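Varkmont Collection Cell: Set-up and Operation Guide
Section 3: Recording Demonstrations on a Cloth Work Surface

3.1 Scope

This section covers the recording of teleoperated examples with two-finger grippers on a printed cloth. It assumes that the arms have been homed, the fixed cameras calibrated, and the operator account created in Tirker. For bare-table recording, use Section 2.

A complete set for one task is 400 accepted episodes. Sets below this number can be exported but are tagged "partial" and are skipped by the Sevonine training script unless the tag is cleared by hand.

3.2 Before the first episode

1. Spread the cloth on the table and pull out the larger folds. Small wrinkles may stay.
2. Place the task objects on the cloth. Start positions are drawn from the layout sheet for the current block.
3. Check that each object can be reached by the arm assigned to it without crossing the path of the other arm.
4. Open and close each gripper once from the operator station. The value shown in Tirker must return to zero when the fingers are closed.
5. Confirm that every camera view is live and that the clock offset reads 3 ms or less. If it is higher, restart the capture service and wait for the offset to settle.
6. Enter the task name exactly as it appears on the layout sheet. The name is case sensitive.

CAUTION: Test both stop buttons at the start of each shift. Do not record if either one fails to drop power to the arms.

3.3 Recording an episode

1. Move both arms to the ready pose.
2. Press Record. Wait for the tone before moving the leader handles.
3. Approach the object from above with the gripper open. Slow down over the last part of the approach.
4. Close the gripper, lift, and carry the object to the goal position given in the prompt.
5. Release, raise the arm clear of the object, and hold still until the second tone.
6. Mark the episode Accept, Reject, or Review.

An episode may run up to 62 seconds. Longer episodes are stopped by the system and saved as Review.

Note: A missed grasp followed by a clean second attempt is acceptable and should be kept. Mark it with the "retry" flag. Do not stop and restart to obtain a smoother motion.

3.4 Resetting between episodes

1. Wait until the status line in Tirker shows Hold.
2. Return the objects to the next start position on the layout sheet.
3. Straighten the cloth if it has shifted. Hold down one part and pull the edge with the other hand.
4. Remove both hands from the table and call "clear" to the operator.

CAUTION: Hold stops commanded motion but leaves the arms powered. Never place fingers between the gripper fingers or under a held object.

Frames recorded during a reset are stored in a separate stream and are left out of training by default. Do not delete them. The review team uses them to check start positions.

Window frame and C-clamp task, two moments at the cell:

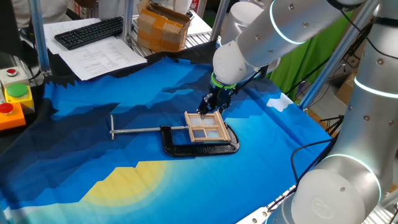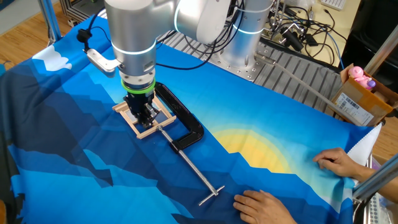 3.5 Object spacing and mixed weights

Tasks that combine a light object with a heavy one need more varied start positions than single-object tasks. In the first Kazmi block, 835 episodes were recorded with the objects well apart, and the trained policy closed on the wrong part whenever they were placed close together. Later layout sheets therefore include contact and near-contact starts. A wooden frame near or resting on a black C-clamp, as in both views, is a valid arrangement and should not be tidied apart before recording. When the frame is the target, grip it by the wood and lift it straight up before moving sideways, so that it does not drag on the clamp. If the clamp moves during the lift, finish the episode and mark it Review.

3.6 Rejecting episodes

Reject an episode if any of the following applies:

A hand or sleeve enters the work area after the first tone.
A camera drops out for longer than one second.
An object leaves the table.
The prompt does not match the motion performed.

Write a short reason in the comment field. "Bad" is not sufficient.

Questions about layout sheets go to Ritva Toivonen. Faults in the capture service go to Wajid Rajput, with the episode number and the time of day at which the fault occurred.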